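Week 3: Apps that match two sides

Okay, picking up where we stopped. Last time I said a matching app is really two apps sharing one database, and a few of you looked doubtful, so let's take Karero, the delivery app we'll use all term.

One side has shops with parcels. The other has riders with bikes and a free hour. Karero launched with 200 riders and 3 shops, and you can guess what the riders did in the first month – they sat around and then deleted the app!

What I'd like you to take down:

1. Count both sides separately. "3000 downloads" tells you very little until you know who downloaded it.

2. Start small. Zekeo opened in one neighborhood and stayed there until May, and I think that was smart (we'll argue about it in class).

3. Decide who pays. Fonurer charges the shop, Vakulenko takes a cut from the rider. Read both pricing pages before lab. 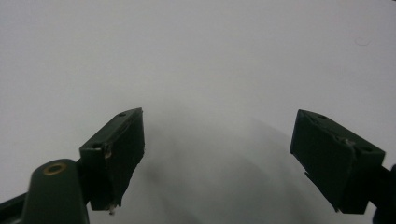 4. Plan for no signal. Requests should wait on the phone and go out later.

For lab

Bring a sketch of both home screens, rider and shop. Pencil is fine.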